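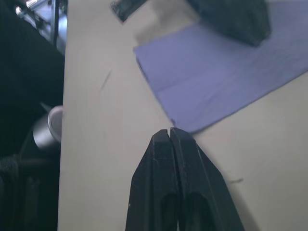 Vidura fingers, fully closed. The tips should meet in one straight seam.

Vidura finger pair, part 574
Sold by Rerora as a pair, with screws. In stock.

Right, so these are the fingers I get asked about more than anything else in the shop, and most of the questions are about looking after them, so I've put the lot on this page and I'll keep adding to it as people write in. If you only want to know whether they fit: they go on any Vidura two-finger gripper with the wide carriage. If yours has the narrow carriage you want the other set, and please don't file these down to suit (somebody did, and it ended up in the post to me in a padded envelope with a very sad note).

What you get is 2 fingers, 6 screws and a little hex key that I'd put straight in the drawer and forget about. Use a proper long one. The key in the bag is fine for a screw that's already loose, but it flexes just when you need it not to, and a rounded screw head down inside that recess is a rotten way to spend an afternoon!

Last updated 2018-03-14, mainly the cleaning part.

What I use them for

Mine are on the Runen cell, which does thin, floppy things all day – cloths, paper towel, wipes, anything that lies flat on a table and doesn't want to be picked up. The blunt angled tip is what makes it work for me. It can come down on a sheet and press without going straight through, and when the two tips close there's enough of a flat to hold a fold. I tried pointier fingers before these and they were lovely on small hard parts and useless on anything soft.

They aren't the right fingers for round bottles or anything heavy. There's a rubber-faced set for that and I'm happy to talk you through it, just drop me a line before ordering.

Fitting

Power off and air off, if you have air. Then take the old fingers off one side at a time and wipe the carriage faces before anything new goes near them. I can't say this strongly enough. A crumb of dried threadlocker behind a finger is enough to throw the tip out, and you'll blame the finger, and then you'll email me, and then I'll ask whether you wiped the carriage.

Put all the screws in finger-tight first. Close the gripper slowly under hand control and let the two faces find each other, then nip the screws up a bit at a time, going back and forth between the sides. Open, close, look at the seam. You want a thin even line from the tip downwards. If it's open at the top and shut at the bottom, back the screws off and start again, it's usually quicker than fiddling.

After that you need to teach the closed position again in the controller. It takes a couple of minutes and people skip it. The old value will probably be near enough for the gripper to carry on without complaining, but near enough on a sheet of paper towel means it drops one pick in every so many, and you'll go round in circles looking for the reason.

Setting the height

Work with the fingers you've just fitted, over the real table, with a real sheet of whatever you handle. I bring the tip down in small steps until the sheet just starts to move with it when I jog sideways, and I save that as my touch height. Then I go a hair lower for the press. The table isn't perfectly level (whose is?) so I do this in the middle and again near each corner, and take the highest reading as the one I trust for fast moves.

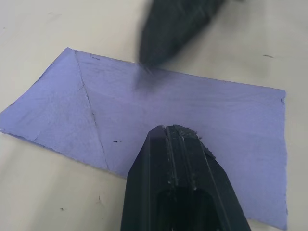 Cleaning is the bit I wish I'd taken more seriously in the first month. Paper towel sheds. It sheds when you press it, it sheds when you pinch it, and it sheds most of all if the edge is ragged to begin with. The fluff goes for the edge of the tip, and flecks of it get down into the channel that runs up the front of the finger. One day's worth does no harm at all that I've noticed. Leave it for a good long run, though, and it packs down into a sort of felt, and then your closed position isn't your closed position any more.

So, my routine, for what it's worth:

Every morning, before the cell starts, a dry soft brush up the channel from bottom to top and then across the tip. Always away from the carriage. If you brush downwards you're just posting the fluff into the recess, where it'll sit until the worst possible moment.

Once a week, a lint-free wipe with a dab of isopropyl, both faces, fingers open and power off. Let them air dry before you close them. I do the table at the same time, as bits left lying there get picked up again on the next sheet.

Every so often, take them right off and do the recess properly with a cotton bud. On a clean job you can go up to 12 weeks between these. On paper I'd do it far sooner, and I'd go by what you find in there the first time.

Please don't use an air line on them while they're fitted. It's tempting, I know, I did it for ages – but all it does is blow the lint into the slides, and the slides are a much dearer part than the fingers.
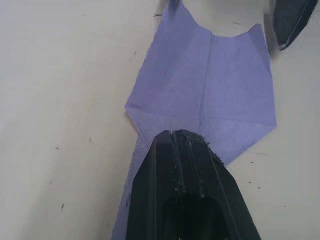
One finger pressing on paper towel, with blue fibre caught round the tip. Time for the brush.

Scuffs and when to worry

Scuffs on the faces don't bother me. The black finish marks easily, light specks and fine scratches show up on it very quickly, and I've run scuffed ones for ages with no change in how they pick. What I look for is a burr on the tip edge. Run a scrap of the thinnest material you've got along it by hand. If it snags, the edge wants attention, and a couple of strokes with a very fine stone is all I'd give it. Any more and you're changing the shape, and then the pair won't match.

Always change both together, even if only one has had the knock. I don't sell singles for that reason, and yes, people do ask!

If a sheet starts to bunch up under the tip when you didn't mean it to, check the press height before you decide the fingers are worn. Same if it's creasing somewhere new. I've had fingers sent back as faulty that were perfectly good, and had just been fitted on a table that had been shimmed since the height was last taught.

Things people buy with them

The Rerora channel brush (the narrow one, the wide one won't go in). Spare screws, because they leap off the bench. And the Takeda setting plate, a flat reference you can put under the tips when you're teaching heights. You can manage without it, I did for a long while, but it makes the corners job far less tedious and I wouldn't go back.

Postage and returns

Orders in before lunch go out the same day. Unfitted fingers can come back in May if you're buying ahead for a spring shutdown, just tell me when you order and I'll note it. Fitted ones I'll look at case by case. Send me a picture of the seam with the gripper closed and one of each tip, as close as you can get, and I can usually tell you by email what's up.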